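Drunavmont Wire Basket, Blue
Sold by Nistance Home & Classroom
Item 164

An open-top basket with a square grid on the sides and a raised rim. It works on a kitchen counter, in a play kitchen, or on a worktable where people need to reach in from any side. Produce is not included.
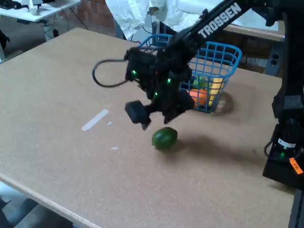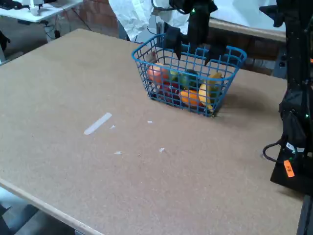
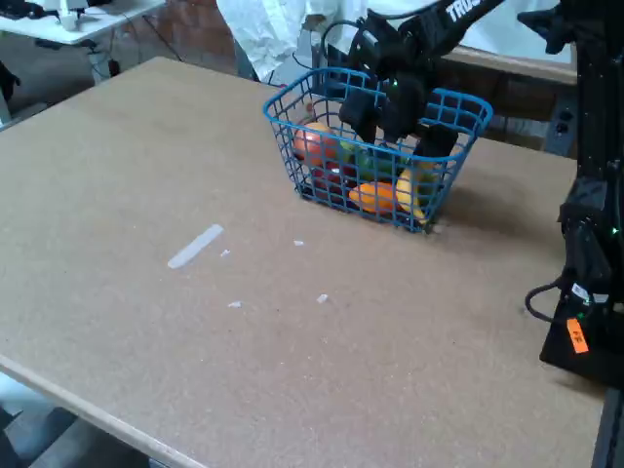

Price: $20 each. Orders of 54 or more ship by pallet. Please call for a freight quote.

Care: Wash by hand in warm water with dish soap and towel dry. Do not put it in the dishwasher. Crumbs and peel caught in the grid come out with an old toothbrush.

Use: For indoor use. Do not hang it or place it on a stove or heater. Soft fruit may pick up marks from the grid, so line the bottom with a cloth if you plan to leave peaches or tomatoes in it overnight.

Goes with: Mensah basket liner, cotton, item 74. The Pudel lid does not fit this size.

Stock: Blue is in stock. White sold out in June and has not been reordered.

Returns are accepted unwashed, with the tag on. School and bulk orders: Korkor Bawa. Returns and missing items: Nighat Soomro.

Page updated 15 July 2022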